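Longo puts plain wooden table tops to a household test, and finds the sales talk runs ahead of the wood

SOKANCE, 4th April – Longo, which sells and repairs household furniture from its shop in Sokance, today published the results of a long trial of pale wooden table tops. The short version is that many of the claims made for light wood tables do not hold up well in a busy home. Longo sells those tables too, and has made some of those claims itself.

The trial covered 122 tables in daily use in homes, two school art rooms and a small cafe. Longo asked the people using them to fill in a short form every time a table was marked, scratched, cleaned or refinished. The forms came back with 1,246 entries, a few of them very angry.

The company started the work after going through its own old catalogs. Words such as "carefree," "family-proof" and "wipes clean in seconds" turned up again and again, and no one in the shop could say where they had come from. They had been copied from one season to the next. Longo has now dropped all three from its printed material and its website, and will not use them again without something to back them up.

What the forms say

Pale tables show dark marks. That will surprise very few people who own one, but it is missing from most of the sales pages Longo looked at while planning the trial, including its own. Tea, red wine, beet juice, ballpoint and the black rubber feet of kitchen appliances were the repeat offenders. On a darker top, the same spill often went unreported until someone felt it with a hand.

Pale tables also hide things. Dust, flour, fine scratches and dried soap were reported far less often on light tops than on dark ones. Whether that counts as an advantage depends on how you feel about dust you can't see. Longo takes no position.

Oil finishes did better than the company expected and worse than the makers of oil finishes tend to suggest. An oiled top can be patched at home, and most people in the trial who tried it were satisfied. But the people who did best were the ones who had been shown how. Those working from the label on the can used too much, left it on too long and ended up with a tacky surface that held crumbs.

Hard clear coats gave less trouble in the first months. Once a clear coat was broken, though, the damage was harder to hide, and several owners said they wished they had left the first scratch alone.

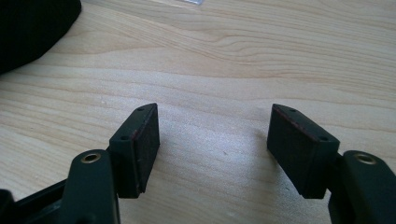
A light-colored wooden table top, mostly clear.

The bare table problem

One result had nothing to do with finish. Owners who kept most of the table clear reported fewer marks, fewer scratches and a good deal less annoyance. Owners who used the table as a place to park mail, bags, chargers and plants reported the opposite, whatever the wood and whatever the coating.

Longo is wary of making too much of this. People who keep a clear table may simply be careful people, and careful people may also be slow to fill in a form about a ring from a mug. The trial was not set up to separate the two, and the company would rather say so now than have it pointed out later. Still, the pattern was steady enough that staff in the shop have begun asking customers where their mail goes before they talk about finishes.

On mats, pads and miracle sprays

Participants were also given a choice of table protectors to try. Felt pads under lamps and bowls were cheap and did their job, provided they were replaced when they picked up grit. Clear plastic sheets stopped spills and were widely disliked. Cork mats were liked and then put in a drawer.

Two cleaning sprays sold for wood were tried against a damp cloth with a drop of dish soap. Longo could find no difference worth paying for. It has stopped stocking one of the sprays and is selling off what is left of the other.

What changes in the shop

From this month, every light wood table sold by Longo comes with a single printed page titled "What This Table Will Do." It lists the marks a buyer should expect in the first year, which ones come out and which ones stay. Buyers of the Surnow dining table and the smaller Gorby desk will also get a small pot of the right finish and an offer of a free lesson in using it. The lesson lasts as long as it needs to and can be booked at the counter.

A customer who reads the page and changes their mind may return an unused table within the usual return period. Longo expects to lose a few sales this way. In March, when the page was tried out at the counter, some people did walk away – and some of those came back and bought a darker table.

What the trial does not show

The tables were used by people who agreed to take part, and people who agree to fill in forms about furniture are a particular group. No table was followed for more than one full year, so the company has nothing useful to say about how these tops look after ten. Nor did it test every wood it sells.

Copies of the full results, with the comments left in, are free at the Longo shop in Sokance. The first print run is 300 copies. Trade buyers who want the blank form for use with their own customers can ask for it at the same counter.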